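Tutmont Tabletop Gallery: Drinkware, Racks and Small Containers
Updated 01/12/2021

This page collects table setups from the Tutmont small-room series. The series covers storage and layout of drinkware on compact tables, with linens and wall coverings kept the same through each set. Gallery 78 uses the floral cloth. Earlier galleries, including the plain linen sets from November, are listed in the Dresitz index.

Items are drawn from a shared stock of 566 pieces. Each piece has a shelf code in the Hsueh catalog. Captions give the type of item and the finish. Shelf codes are left out here and can be looked up by gallery number.

Notes on the set:

Cloth: off-white ground, leafy sprigs in gray-green, round blossoms in peach-orange. Machine wash, low heat. Press from the back side.

Walls: damask pattern paper, taupe on light pink, vertical repeat. Seams are butted and rolled. Paste is the standard Bidby premix, one coat.

Drinkware: mixed materials. Stemware hangs bowl down where a rack is used. Mugs and cups stand on the cloth.

Gallery 78

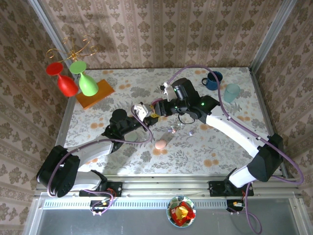

Gold-colored scroll rack with one red and one green plastic wine glass, hung upside down. Orange wooden board under the green glass. Navy mug and pale teal cup at upper right.
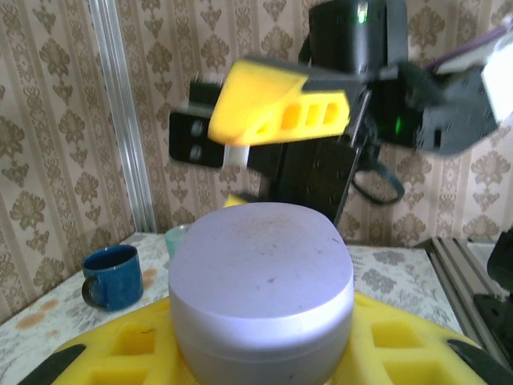 Round container, pale lavender-white, flat lid with a slightly rounded rim. Dark blue mug with a black handle at left.

Can plastic stemware be stored on the same rack as glass stemware?
Most open-arm racks will take both, provided the foot of each glass fits the arm spacing. Load the heavier glass pieces first, on opposite sides, and fill in with plastic so the rack stays balanced. Check that the bowls clear each other before moving the rack.

Care and handling

Wipe metal racks with a dry cloth. Damp cloths leave marks on gold-tone finishes, mostly at the bends. Plastic cups and glasses should be washed by hand in warm water and air dried. Abrasive pads dull the surface after a few washes. Lidded containers go back on the shelf with the lid on and the shelf code facing out.

Image files

Full-size files for this gallery are stored under set 794. The Dresitz index now holds over 1,000 files across all galleries and can be sorted by cloth, wall covering or item type. Corrections to captions should quote the gallery number and the position of the picture on the page.

Previous: Gallery 77, striped cloth
Next: Gallery 79, trays and coasters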